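Notes on flushing and refilling a small sealed cooling loop, revised in February after the Nembridge rebuild.

## Before you start

Switch the pump off at the wall and let the loop stand until the pipework is at room temperature. Open the bleed valve on the reservoir a quarter turn to release pressure, then close it. Have ready:

- deionised water, enough for two full flushes and the final fill
- inhibitor concentrate
- a drain hose and a bucket
- a clean funnel with a mesh insert
- conductivity strips

Do not use tap water for any stage, including the first flush. Scale deposited in the heat exchanger is slow to remove.

## Draining

1. Fit the hose to the lowest drain point. On the Castillo layout this is behind the exchanger, not under the reservoir.
2. Open the drain, then the bleed valve. The loop holds 423 ml and empties in roughly 4 minutes.
3. Tilt the exchanger towards the drain to clear the last pass.
4. Close the drain and wipe the fitting.

If the old coolant is cloudy or has fibres in it, take out the inline filter and rinse it separately.

## Flushing

Fill with deionised water, run the pump at its lowest setting for ten minutes, and drain. Repeat once. Test the second flush with a strip – if it still reads above the lowest band, do a third.

Renato Rivera's earlier version of these notes used warm water for the first flush. The reservoir seals on the newer units do not tolerate this well.

## Refilling

Mix the inhibitor at 2 per cent by volume in a separate vessel. Pour slowly through the funnel with the bleed valve open. Stop at 93 per cent of the reservoir scale to leave room for expansion.

Run the pump in short bursts of a few seconds until no bubbles return to the reservoir, top up to the same mark, and close the bleed valve. Check every joint with dry tissue after an hour.

Store leftover mix in a closed container marked with the ratio and the month. 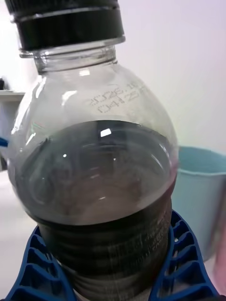

*Clear plastic bottle with a black screw cap.*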